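Stirnar - demostraciones teleoperadas de ordenar la mesa

Compartido 13 veces · 2 comentarios

Conjunto de demostraciones grabadas a distancia con un brazo de sobremesa y una pinza de dos posiciones de trabajo (abierta y cerrada). La tarea es siempre de coger y dejar: el operador recibe una instrucción corta y mueve el brazo con un mando hasta completarla o hasta que se agota el tiempo. Lo mantienen Sabina Kanagaratnam y Kosmas Spanos en Hinier.

## Contenido

- 149 episodios en la versión actual
- 41 instrucciones distintas, todas en español
- Vídeo, posiciones articulares y estado de la pinza, con la misma marca de tiempo
- Un archivo `notas.csv` con los comentarios del operador

Los episodios fallidos se conservan y llevan `exito = 0`. En la versión anterior se borraban, y quien entrenaba con los datos no tenía ejemplos de agarres que resbalan.

## Objetos y disposición

Se usan recipientes y alimentos de juguete: cuencos, una olla, fresas, una rodaja de naranja. También hay una botella de kétchup, que se coge peor cuando está tumbada sobre el plato gris. La disposición cambia entre episodios y no se mide; el operador coloca las cosas a mano antes de empezar.

Instrucciones típicas: «pon la naranja en el cuenco verde», «saca el kétchup del plato», «mete las dos fresas en la olla».

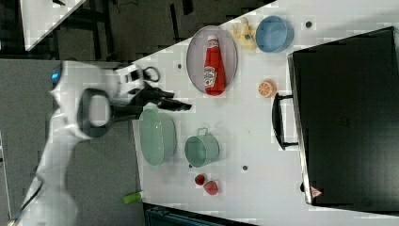 ## Cómo se graba

1. Llevar el brazo a la posición de reposo.
2. Leer la instrucción en voz alta e iniciar la grabación.
3. Teleoperar sin pausas largas. Si hay que parar, se descarta el episodio y se repite.
4. Soltar el objeto, retirar la pinza y marcar el resultado.

## Problemas conocidos

- En 13 episodios el vídeo está girado respecto al resto. La lista está en `girados.txt`.
- Los operadores de Karkwood cierran la pinza antes que los demás - se nota en las curvas.
- Faltan las notas de julio.

## Uso

Libre para investigación, citando Stirnar. Para otros usos, escribir antes a Sabina.

Contacto: equipo Stirnar, Hinier · © Hinier · Volver arriba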